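Print this | E-mail this

Workshop notebook: Kirisen tribute tapes
23 August 2005
By the transfer room, Illholm

Started on the reels from the Kirisen tribute night this morning. There are 10, all quarter-inch, all recorded at the Christodoulou theater off the house desk. The broadcast is in November, on what would have been the singer's birthday, and the station wants a clean two-hour program with the speeches left in. The family has asked for the speeches too. We don't have to choose the running order, only hand over everything in a state where someone can.

Reels 1 and 2 play fine. Reel 3 shed oxide on the heads inside the first minute, so I stopped, cleaned, and set it aside for baking with 4 and 7, which are the same stock. Will do all three overnight on the low setting and let them rest a full day before anyone threads them.

The Skodik deck is running slightly fast. Checked it against the tone on reel 1 and it was sharp by a bit less than a quarter of a semitone. You wouldn't hear it on the speeches but you would on the piano numbers. Adjusted the capstan speed and redid reel 1 from the top. Reel 2 still has to be redone. The old file is marked FAST, please don't use it.

Box notes don't match the tapes. Reel 2 says "opening remarks, choir, two guests" and what is on it is the choir, one guest, then a long stretch of stage crew moving risers. The second guest turns up at the head of reel 5. I think somebody swapped reels during the interval and wrote the labels later from the printed program. The program lists 799 seats sold and an order of acts that clearly wasn't followed, so don't trust it for anything past the first half hour.

Reel 1 measured 1,459 feet on the counter, which is longer than the box says as well. There is a second spoken introduction after the applause that isn't on anybody's list. It is a good one. The speaker talks about the first club dates and about why the group kept doing benefit shows for the tenants' fund after the label asked them to stop. I logged it in full and put a star next to it. If the station has to cut for time I hope they cut one of the presenters.

Levels: applause peaks are very hot and the speakers are low, the usual with a desk feed. I'm leaving both alone in the archive copy. For the broadcast copy I tried bringing the speeches up and it sounded fine until the room noise came with it. A little less gain and a gentle filter at the bottom worked better. Settings are on the card in the box lid. 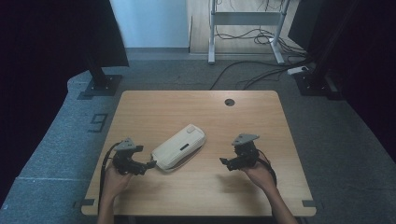 The audience mics are the other problem. They're only on the left track and they drop out completely on reel 6 for the whole of the singalong. You get the piano and one voice and then a wall of clapping when they come back. I looked at borrowing crowd sound from reel 9 and decided against it. It's a tribute, people who were there will be listening, and I'd sooner have it thin.

To do:
Bake 3, 4, 7
Redo reel 2 at corrected speed
Ask the theater if they kept a stage manager's log
Splices on 8 look dry, remake before playing
Find out who clears the film clip audio on 10

Order more leader tape. We're on the last roll.

Comments

I was up in the balcony that night. The second introduction did happen, it was after the lights went wrong and they had to fill. Glad it survived.

Will the whole thing be available or only the two hours? Some of us would sit through the risers being moved.

Check the back of the box for reel 5. When I worked at the theater we wrote changes on the back.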